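Why do politicians fall apart in soft interviews?

Asked by Alina Barbu, Oct 16, 2023

I watched the leader of our Girnton council on a Sunday morning show and she did fine for 20 minutes on the budget. Then the host asked one gentle thing about her resignation letter from August and she totally lost the thread. Long pauses, looking at the floor. Is that nerves, or do the softer hosts do this on purpose? I'm writing it up for my media class and I'm stuck on it.

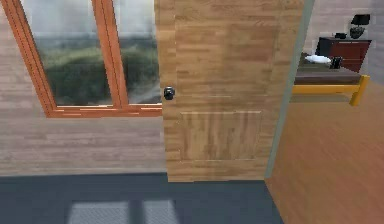

Window and door, back room.

Shinji Chiba
Bit of both, I'd say! I used to book guests for a local radio hour, and they'd all been coached for a fight. They had a comeback ready for every interruption (you could practically hear the flash cards). Then somebody friendly leaves a silence and they fill it with whatever's in their head. Watch it again with the sound off, and look at when she stops nodding.
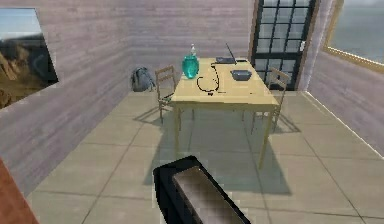
Also find out how long the full taping was. Ours ran 45 minutes and we aired 30, so a stumble can look a lot bigger once the boring parts are gone.

Teodor Ciobanu
they're all liars, next question

Benoît Ferrand
Agree with Shinji on the editing. Check if the station posts a transcript — mine does, but you have to email and ask.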